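# Lorken Carry: notes and recordings from a walking-and-carrying build

12 shares · 2 comments

Lorken Carry is a small collection of recordings and settings from our work with a humanoid robot in a shared workshop. The robot walks with a bucket in one hand and puts it down at a place we choose. The collection has 33 recordings, the control settings that belong to them, and a log in plain text. I write this file so that another person can use the material without asking me each time.

English is my third language. If a sentence is not clear, please open an issue and I will write it again.

Maintainer: Luzius Nägeli
Control code: Kenji Tran
Head mount and cables: Jérémie Huet
Last update of this file: May 23, 2023

## What is in the folder

The folder "runs" has one subfolder for each recording. Inside you find the joint positions, the forces at the wrist, the commands we sent, and a short note. The notes are not all in the same style. Kenji writes very little and I write too much.

The folder "settings" has the gait parameters. Please take the settings with the same number as the run. In October we changed the order of the ankle values, and an old file with the new code makes the robot lean to the front. I lost an evening with this.

The folder "tools" has the player and a script that we call Driris. It reads a run, puts all the signals on the same clock and writes a table. It does not filter anything.

## The setup

We work in a normal room and have no lab floor. The floor is wood, and it is more slippery than the rubber mats on which Kenji first tuned the gait. Because of this the steps are short. The sensors for the head sit on an open mount above the shoulders, and their cables go up and over to the side, so the legs stay free. There must be enough slack for the full path plus one extra step. With less slack the cables pull at the head, and you can see this as a slow drift in the waist signal of runs 4 and 6.

The two hands are of different types. The right one is a gripper that we use for the bucket, and we did not change it during the whole project. The left one has several fingers and carries nothing in these runs.

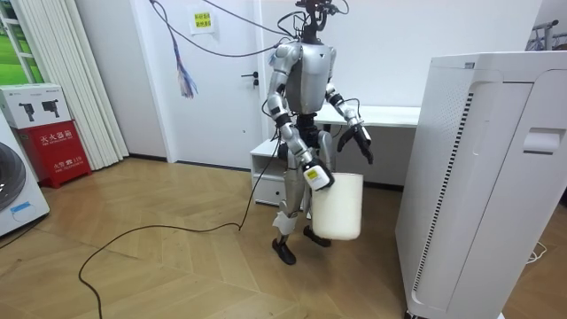
We chose a bucket for a simple reason: it swings. A box held with two hands is part of the body, more or less, but a bucket has its own movement and it disturbs the next step. In the first runs the controller knew nothing about the load. It corrected each swing too late, and after a few steps the correction was worse than the swing. Now the wrist force goes into the balance part with a low gain. It is not elegant, but the path became much straighter.

The load in the bucket is 0 or 3,000 grams, as written in the note of each run. For the heavy runs we used bags of dry sand. I do not recommend water near the joints.

## How to play a run

1. Install the packages from "requirements.txt".
2. Start the player with the number of the run, for example "play 19".
3. Wait until the line "clock ok" appears. If it does not appear, run Driris first on the same folder.

The player only shows the signals. It sends nothing to a motor. To repeat a run on your own machine you need the second program, "send", and there you must set your own joint limits. The limits in our file are for our robot only. Please keep one person at the stop button for the whole time, also when the bucket is empty.

## Known problems

- Run 19 has a gap in the force signal. The plug at the wrist was loose. I left the run in because the recovery step after the gap is interesting.
- Left and right are always from the view of the robot. In two notes Kenji used the view of the person standing in front, and I have marked these with a star.
- There are no stairs, no door sills and no carpet in the data.
- Turning with the load works only to the left. To the right the bucket touches the leg – we are still looking for a better arm position.

## License and thanks

You may use the recordings and the code for any purpose if you keep this file with them. Thanks to Ignacio Gallagher for the long evenings with the wrist adapter, and to the Ronder workshop for the room.

## Comments (2)

**Lyle Ostrowski:** Does "send" check the limits before the first command or only during the run?

**Luzius Nägeli:** Both. Before the first command it stops with an error, during the run it holds the last safe position. I will add this to the section on playing a run.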